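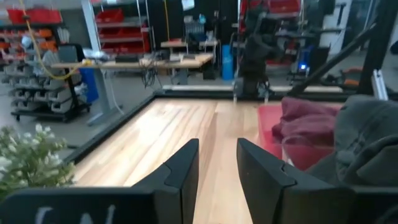
4. Evaluation of the Lemudik kit

4.1 Kit contents and setup

The Lemudik kit is sold by Plada as a retrofit for light robot arms. The version we tested includes a two-finger gripper, a small camera with a wrist mount, a cable set, and a license for the recording software. The arm, the table, and the computer are not included. Plada also offers a support plan, which we did not buy, because we wanted to see how far a small lab could get with the printed manual alone.

Installation was done by one of us (Aleksandra Borkowska) and a student who had not worked with the arm before. Mounting the gripper took less than an hour. Most of the remaining time went to cable routing. The camera cable supplied with the kit is stiff near the connector, and on our arm it pulled against the mount whenever the last joint turned past its middle range. We replaced it with a thinner cable of the same length and used that cable in all the sessions reported below. The manual does not give a minimum bend radius.

The camera is calibrated with a printed board that comes in the box. The software asks for 20 poses of the board and rejects any pose in which a corner is hidden. We repeated the calibration after each time the mount was taken off, and once in the middle of the sessions when the mounting screws were found loose. Thread lock was applied after that and the screws held.

4.2 Camera view

The wrist camera looks past the gripper toward the work surface. Both fingers stay in the image at the bottom, and the gap between them can be seen at all times, so the operator can judge how the fingers line up with an object before closing. Figure 4 is a wrist view from our workshop, with the fingers over the wooden tabletop and a maroon cloth bunched in a translucent tray to the right.

Two things about this view affected our results. First, the fingers and the housing take up a good part of the lower image. An object close to the palm is hidden, and the operator has to approach from farther back to keep it in sight. Second, when the wrist is tilted up, the camera takes in much of the room behind the table. Shelves, storage bins, desks, and other equipment then fill the upper part of the image. A person ignores this background easily. A policy trained on a small set of recordings may not, and we come back to this in Section 4.4.

The fingers are black and the tabletop is pale, which gave good contrast in our setting. We tried a dark mat on the same table and found the fingertips much harder to make out. Plada lists a set of lighter finger covers as an accessory, but these were out of stock during the test period.

4.3 Recording sessions

We recorded 2000 episodes with the kit. In each one the operator picked up a piece of cloth, moved it to a marked target, and let go. Cloth was chosen because it is hard on a simple gripper. It folds as it is touched, and a grasp that looks good in the image can hold a single layer or several.

An episode was kept if the cloth ended inside the target and the recording had no dropped frames. The software marks dropped frames on its own, but it does not stop the recording, so the operator learns of the problem only when the episode is closed. This wasted time in the first sessions. We asked Plada for a live warning and were told that it is planned for a later release.

Three operators took part. All of them preferred to work from the wrist view with the table also in direct sight. When a screen blocked the table, they slowed down and made more false closes, mainly at the near edge of the tray where the fingers hide the cloth.

The gripper itself gave little trouble. The notched fingertips held thin fabric well. Thick seams sometimes slipped out when the wrist was turned under load. Raising the grip force fixed this in most cases, but it also left marks on the softer test pieces, and we went back to the default setting.

4.4 Sensitivity to background

To check how much the room matters, we trained the same policy twice, once on full images and once on images cropped to the table area. We then moved the arm to a second workshop at our Gamlow site. The cropped version kept most of its performance there. The full-image version failed on 17 more trials than the cropped one. The tasks, cloths, and tray were the same in both places.

The Lemudik software has a crop tool, but it works on a fixed rectangle, and the table does not stay in a fixed part of the image when the wrist moves. We wrote our own script, which computes the crop from the arm pose. Piątek, the second kit in our comparison, has this function built in and is discussed in Section 5.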